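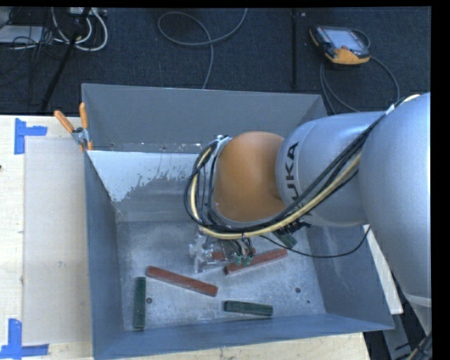
The gauge house at Grenley had one chair, and Lajos Lengyel did not use it. He stood at the bench with the May log open and read the night column again.

At 2 a.m. the float gauge had recorded the river at 34 inches. At 3 a.m. it had recorded the river at 34 inches. It had gone on recording 34 inches until Irén Vörös arrived at the start of the morning shift, looked out of the window, and wrote in pencil beside the last entry: "No."

"How far off is it?" Lajos asked.

"The staff board on the bridge pier says 41."

"Then the float is stuck."

"The float is free. I lifted it and it dropped back to 34."

The Grenley gauge worked on a principle that had not changed since the house was built. A pipe ran from the river to a well under the floor. Water in the well stood at the level of the river. A float sat on the water, a cable ran from the float over a wheel, and the wheel moved a pen. If the float was free and the pen was wrong, the water in the well was not at the level of the river. There was one usual cause, and it was silt in the pipe.

Lajos wrote "intake blocked" on the work sheet and went down the ladder with the flushing hose. He connected it to the fitting at the well end and opened the valve. Standard procedure was to flush until the discharge at the river end ran brown and then clear. Irén watched from the bank. The discharge ran clear from the start.

"It's open," she called.

He closed the valve and waited for the well to settle. The float went up with the flushing water, and then it came down. It stopped at 34.

They telephoned the district office in Mallville. Tomos Pugh took the call. He had run the Grenley house for years before he moved to the office, and he asked his questions in the order in which they appeared on the form: cable, wheel, counterweight, pipe. Lajos answered each one.

"What was the level on the night of the Hung bridge?" Tomos asked.

"That isn't on the form."

"I know it isn't."

Irén took down the old ledger. The Hung bridge had failed in May, before either of them had been hired, with a loaded grain truck on it. She found the page. The handwriting was Tomos's. The column for that night read 34 from 2 a.m. onward, and beside the last entry, in the same hand, was a correction to 41.

"You changed it," she said.

"The staff board said 41. I assumed silt. I flushed the pipe and it ran clear, so I wrote silt anyway. They wanted a cause." The line was quiet for a moment. "The bridge went at noon. What time do you have?"

Lajos looked at the clock. It was 10:40.

The new bridge at Hung was rated for three times the load of the old one. It had been inspected in the fall, and the report was in the drawer. Lajos read the summary page, which found no defects. He then read the regulation on closures. A station could request a closure on the basis of level, rate of rise, or observed debris. The level was 41, well below the limit. The rate of rise was zero. There was no debris.

"I can't put this on the form," he said.

"Put debris," said Irén.

He wrote "debris" and the time, 10:44, and signed it. Irén signed under him. Tomos read the request back and issued it under his own number, and the barriers at Hung were down by 11:05.

They stood at the bench until noon. At noon the pen was at 34. At 12:10 it began to climb, without a step in the trace, and at 12:30 it reached 41 and stayed there. The bridge at Hung was standing. A crew went over it on foot and found nothing wrong.

In the afternoon Mallville asked for a description of the debris. Lajos took some time over the answer. He wrote that it had passed.

Comments (3)

Kálmán Csizmadia
I maintained stilling wells for most of my working life. A partly blocked pipe gives a lag, and a flat line like this one is a different fault. Glad the author knew that. I would have checked the datum on the staff board too.

Irfan Paracha
So did closing the bridge save it, or was it never going to fall? I read the last part twice and still can't decide.

Kálmán Csizmadia
@Irfan The crew found nothing, so on paper it was never going to fall. I would have signed it as well.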